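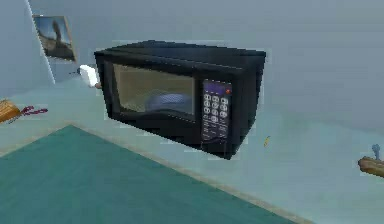 I'd been promised a tour of the Jumomham kitchens for months, and in January I finally got my visitor badge and a hairnet that did nothing for me. Jumomham makes ready meals for hospital wards and night-shift canteens, and the building off Skondutgate has a test kitchen upstairs where every new dish gets heated the way a customer would heat it. In a microwave, mostly!

Zulmira Veloso runs that floor. She started there pressing buttons, and I mean that literally: tray in, door shut, four minutes, tray out, probe in the middle, write it down, next one. On a busy day the team got through 109 trays (she said her thumb used to ache on the bus home). Now a good share of that goes to an arm they bought from Fliroleck last year, and before it's allowed near a real tray it practices each routine in a simulated kitchen, with the microwave and counter and bits of clutter all drawn in. I could have watched that all afternoon.

The part I really wanted to hear about was the people, though. There were six testers before and there are six now, but the jobs have moved around. Two of them set up the practice kitchens and go through the failed runs every morning. The others do more tasting, which sounds lovely until you've had the fish pie at 7:30 a.m. Pay went up one grade for the two on setup and stayed put for everybody else, and that is still a sore spot. Zulmira brought it up herself, before I'd asked.

Ülle Luik, who has been there longest, misses the chat. You used to stand next to somebody for the whole four minutes, she told me, and now she's at a screen with headphones on. She does like going home without burned fingertips. She also got to name the practice routines, so there's one called Grumpy Door and another called Soup Again.

Lunch was in the canteen, and yes, I had the noodles from the Intarasuk range, and yes, I had seconds. They ran 200 practice attempts on that one before the arm got the tray level enough to keep the broth in.

Tours go out at 10 a.m. and you need closed shoes. Parking is hopeless, so take the bus to the Skondutgate stop and walk back past the tire place.

Print this page | E-mail to a friend
159 shares | 12 comments
Contact | Copyright, all rights reserved | Back to top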